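The long life of a dry seasoning

Dried herbs and spices rarely go off in the way that milk or meat does. There is too little water in them for bacteria or moulds to grow, and a jar kept shut can sit in a cupboard for years without becoming unsafe. What it loses is flavour. The compounds responsible for aroma are volatile oils, and they escape or react with oxygen from the moment the plant is cut. Grinding speeds the loss considerably, as it breaks the cells that held the oil in place.

Packers therefore print a best-before date, and that date concerns quality only. How it is chosen varies. At Kendero, a contract packer that fills jars for several supermarket labels, retained samples from each batch are kept on open shelving at room temperature and tasted at set intervals against a fresh control. The date is fixed at the point where the panel can reliably tell the two apart, less a margin for warm kitchens. The sample room held 3,769 jars in June, the oldest of them whole cloves that still passed.

Whole spices do well for obvious reasons. A peppercorn, a nutmeg or a cardamom pod is its own packaging. Leafy herbs do badly, with basil and parsley among the first to fade, and ground paprika loses colour as well as taste when it stands in light. Salt does not age at all, although it will draw in moisture and set hard if the lid is left open.

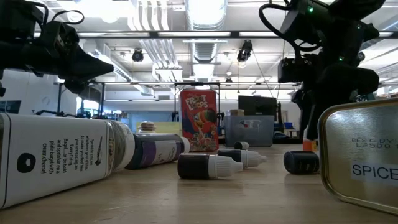 Blends are harder to date than single spices. Each ingredient declines at its own rate, and the mixture is only as good as the part that fails first. Seeds are the usual weak point. Sesame and poppy are rich in unsaturated oil, which turns rancid in air, and a rancid seed will spoil the taste of a blend whose garlic and salt are still perfectly sound. Bagel seasonings commonly combine all four. A shaker that invites the cook to "sprinkle this on whatever you'd like" may well be put to work on eggs, potatoes and salads, and a household that takes up the offer will probably finish it before the seeds turn. One that keeps it for bagels alone may not.

The container matters nearly as much as the contents. Glass is an effective barrier to oxygen but lets light through unless it is tinted or wrapped. Opaque plastic stops light and survives being dropped, but oxygen passes slowly through the wall. Entili, which makes closures, reports that most of the air reaching a part-used jar comes in through the lid, either because the foil seal has been peeled away entirely or because the flap has seeds caught in the hinge. Wiping the rim is a small job and does more good than buying a better jar.

Steam is the other common fault. Shaking seasoning directly over a boiling pan sends damp air up through the holes, where it meets cool powder and condenses. Onion and garlic powders take up this moisture readily and cake within weeks. Some manufacturers add an anti-caking agent such as silicon dioxide, but it can only delay the process. Tipping the amount needed into a spoon or a small dish, away from the hob, avoids the problem.

Temperature is easier to control than many cooks suppose. Fullosa, a kitchen fittings firm, logged the inside of a wall cupboard mounted beside an oven and recorded 40°C during a long roast, with a peak of 49°C on the shelf nearest the flue. A drawer on the opposite side of the same kitchen barely moved. Spice racks are nonetheless still sold for fitting above the cooker, and look very neat there.

The Sadura range of refill pouches takes a different approach, with packs small enough to be used up in 5 weeks of ordinary cooking. The cost per gram is higher. Against that should be set the quantity thrown away from large jars, which seldom appears in anyone's sums.

For jars already in the cupboard, the simplest test is to rub a pinch between the fingers and smell it. A faint scent means that more will be needed in the pan. No scent means the jar should be emptied, washed and dried completely before it is filled again. Seeds should be tasted as well - rancid oil has a bitter, paint-like note that cooking does not remove.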